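How a Card Holder Works

A card holder is a small folding case for flat cards, such as a library card or a bus pass. It has two main parts: the cover and the sleeves.

The cover is the outside. It bends along the middle, like the cover of a book. Many covers are leather. Leather is animal skin that has been treated so that it does not rot. This treatment is called tanning.

The edges are held by stitching, a row of thread that passes through the material again and again. Stitching close to the edge keeps the layers from peeling apart. The corners are often rounded. A sharp corner bends and wears out sooner than a round one.

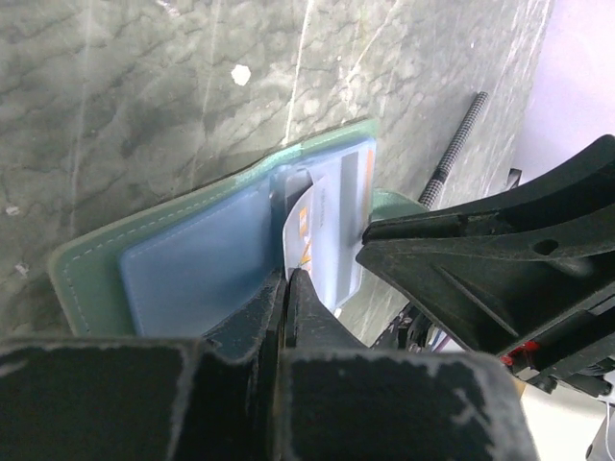 An open green card holder with a blue inner panel. One white card is in a clear, bluish sleeve. A second card is bent.

The sleeves are the pockets inside. They are made of thin plastic. Plastic that lets light through is called translucent if things behind it look a little cloudy, and transparent if they look sharp. Either kind lets you find a card without taking it out.

A sleeve is open on one side only. The card goes in through the opening and is held by friction. Friction is the force that slows two surfaces when they rub together. A loose sleeve makes little friction and the card can fall out. A tight sleeve makes a lot, and the card is hard to push in.

Sleeves can be turned like pages. Each sheet is fixed to the holder along one edge, and the rest is free to move.
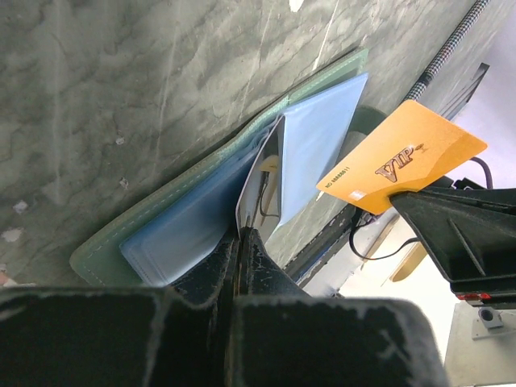
Cards bend too. A paper card that is folded hard keeps a line called a crease, where its fibers have been crushed. A card that is curved gently may spring back flat. Materials that spring back are called elastic.

To put a card away:
Open the holder flat on a table.
Turn to the sleeve you want.
Hold the card by its sides.
Line up one short edge with the opening.
Slide it in slowly. If it catches, pull it back a little and straighten it.

Words to know: crease, elastic, friction, tanning, translucent

Text: Pilar Bustos. Checked by Peadar Gilmartin.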